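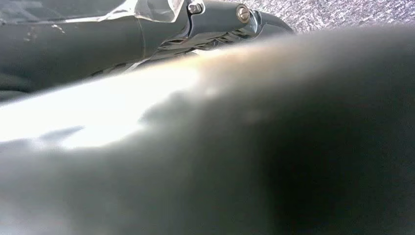 **List:** Dolcombe Household
**Subject:** Re: Plastic film over carpet and furniture, leaving it on?
**Date:** November 11, 2019

> We're moving out of the Hedurden building and into a smaller place in Cosholm. The new place won't be ready when our lease ends, so most of the furniture goes to Peeters for storage and the rest stays with us in one carpeted room at my sister's.
>
> I bought a big roll of clear plastic film, the stretchy kind, and started wrapping. So far I've done a dresser, two chairs and the headboard. I also bought the sticky carpet film and was going to put it down over the whole floor before anything comes in.
>
> Questions:
>
> 1. Can the stretch film stay on the furniture the whole time? It could be until May.
> 2. Is the carpet film safe for that long? The label is no help.
> 3. My film keeps crinkling and coming loose at the corners. Am I doing something wrong?
>
> The dresser is an old one with a wax finish, if that matters. I'd like to not have to do all this twice.

I've moved five times and had furniture in storage for three of those, so I'll take these in order. I'm not a professional and others on the list may disagree.

> Can the stretch film stay on the furniture the whole time?

For the chairs, if they're painted or have a hard modern finish, I'd still put a layer of something between. For the waxed dresser, take the film off now. Plastic pressed straight against wax can leave marks where it touches, and they follow the folds, so you end up with a pattern of wrinkles on top of the dresser. I had this happen to a small table. It buffed out after a lot of rubbing, but I wouldn't count on that with a piece you care about.

What I do now is cotton first, film second. Old bed sheets are fine. So are moving blankets if you have them. The film only goes on the outside to hold the cloth in place and keep the drawers shut. I leave the bottom and the back open so air can get in. A dresser sealed up completely in a cold storage unit can get damp inside, and then you have swollen drawers as well.

Upholstered pieces I don't put in stretch film at all except for the drive. A breathable cover is better for the months in between. If all you have is plastic, cut a few slits low down at the back.

> Is the carpet film safe for that long?

No. The roll I used was meant for 40 days at the most, and it said so on the cardboard core and nowhere else, so look inside yours before you throw out the box. After that the adhesive starts to stay behind when you peel. You can't see it at first. Then the carpet picks up dirt in that one area, and a gray patch shows up where the film used to be.

My advice is to use the sticky film for moving day only. Put it down on the path from the door to where things will stand, bring everything in, and pull it up the same evening. Pull low and slow, folding it back over itself. If you yank it straight up it can lift the pile, and on a looped carpet it can pull a loop out.

For the months after that, put a flat sheet of cardboard under anything with legs. Old boxes opened out are good enough. Two layers under the dresser, one under the chairs. The cardboard spreads the weight and you won't get such deep dents. If you do get dents, an ice cube left to melt in each one and a bit of work with a spoon will bring most of them back.

Vacuum first, and let the carpet dry completely if you've had it cleaned. Anything damp under plastic or furniture will smell by spring.

> My film keeps crinkling and coming loose at the corners.

Some crinkling doesn't matter. Coming loose usually means one of these:

- The film isn't being stretched enough as it goes on. Pull until it thins a little, then lay it down.
- It's dusty. The film clings to itself, and dust stops that. Wipe the piece down first and keep the roll off the floor – carpet fuzz gets on the edge of the roll and it never grips right again.
- You're only going around one way. Go around twice level, then once at an angle over each corner, then level again.
- The corners are sharp and cutting through. Fold a piece of cardboard over them before you wrap.

Tuck the tail end under an earlier layer. Don't tape it to the furniture. If you must tape, tape film to film.

A narrow roll, the kind with a handle, is also much easier than the wide one for legs and arms. The wide one bunches up on anything thin.

A few things you didn't ask about:

Hardware. Take the knobs and loose screws off the dresser and headboard before wrapping and put them in a zip bag with a label. I used to tape the bag to the back of the piece, and the tape took some of the finish with it. Now the bag goes in a drawer. Headboard bolts go in the same drawer as the rest, so there is one place to look.

Labels. You can't tell what is under a sheet and film once there are 17 wrapped lumps in a unit. Write on masking tape and stick it on the outside of the film, on two sides, up high.

Peeters. I had a unit with them for one winter. It was clean, but the floor was bare concrete, so I put pallets down first. I don't know if the one you're getting is the same. Ask before you drive over there with a full van.

Leftover film. I have most of a narrow roll that I won't use, and three moving blankets. They're in Dolcombe and you can have them if you can pick them up. Write to me off list. I'd like the blankets back in May, but keep the film.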